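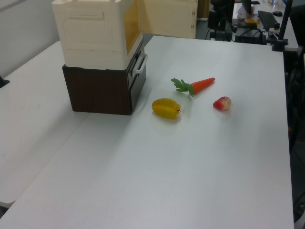

Two white tables pushed together, with the storage stacked toward the back.

How to Set Up a Craft Table You'll Keep Using

Dec 8, 2021

When we moved to Cakdale I told myself that this time I'd have a proper place to work on my paper projects, and not just the end of the dining table between lunch and supper. If you've been putting it off too, pour yourself something warm and let's go through it together!

Start with the height. Sit in the chair you plan to use, let your shoulders drop, and measure from the floor to your elbows. The tabletop should come just under that. If you like to stand while you cut (I do, for long strips), go a good bit higher – a kitchen counter is a fair guide.

Next, think about light. Put the table sideways to a window if you can, so your hand doesn't throw a shadow on your work. For evenings, I use a 900 lumen bulb in an ordinary desk lamp, and it's plenty.

Now gather up everything you own and sort it by how often you reach for it. Scissors, glue and your favorite ruler stay within arm's length. Paper goes in drawers, lying flat, with the heavy sheets at the bottom. Glitter, in my house, goes on the highest shelf there is.

Before you start a project, clear the middle of the table completely and lay down your cutting mat. When you finish, set a timer for 15 minutes and put things away until it rings. Some evenings I don't get through it all, and the rest waits until morning.

Give the whole arrangement a few weeks before you buy any more bins. I moved my drawers twice before April, and I'm still thinking about the lamp.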